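Robot Learning from Demonstration
Handout 6: Hand-held grippers and the wrist-view policy
Instructor: Samira Karaki. Lab section: Georges Salameh.

6.1 Setting

Last week's handout treated teleoperation, where the operator drives the arm and the arm's own encoders supply the action labels. With a hand-held gripper there is no arm during collection. The action labels have to be recovered from the motion of the tool itself, usually by visual-inertial tracking, plus the measured opening of the jaws. The observation is whatever a wide-angle camera on the tool records.

Write o(t) for the image, p(t) for the tool pose and w(t) for the jaw width. The policy maps a short history of (o, w) to a chunk of future relative poses and widths. Poses are expressed in the current tool frame, so a fixed world frame is never needed at test time.

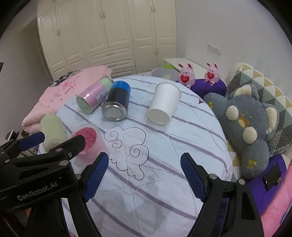

Relative poses remove one source of variation and leave another. The policy must still locate the object in the wrist view, and household surfaces make this harder than a lab bench does. A striped, printed cloth puts high-contrast edges under every grasp. The black outline of the cloud lies close to the gap between the finger pads, and a network trained on few scenes can learn to servo on such a mark in place of the cup beside it. Transparent objects are worse: part of their appearance is borrowed from the cloth.

6.2 The Jurnov split

Kanaan and Hijazi collected 1560 demonstrations of a single pick-and-place task in home rooms, with 296 held out. The split is by room. Splitting by episode puts the same cloth and furniture in both halves and inflates the score. Two policies were compared:

Policy A: trained on all rooms, 200 demonstrations per object class.
Policy B: same number of demonstrations, drawn from 2 rooms.

On the held-out rooms, A kept most of its grasp accuracy and B did not. On an episode-level split the two could not be told apart – a result worth remembering when you read published tables.

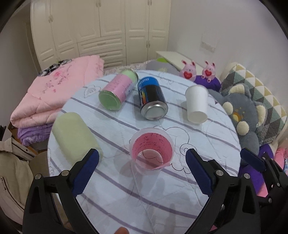 Most of B's failures were early closures. The jaws shut while the object was still ahead of the pads, which points to poor depth estimates from a single wide view. Adding the jaw width history helped a little. Adding a second past image helped more, provided the tool had moved between the two.

6.3 For the lab section

Derive the relative pose target for a chunk of length k from the tracked poses p(t), ..., p(t+k). State what happens to the target if the tracker drifts at a constant rate.

Read Section 3 of the Hattar notes before lab. Bring your loader code for the Plovbridge files.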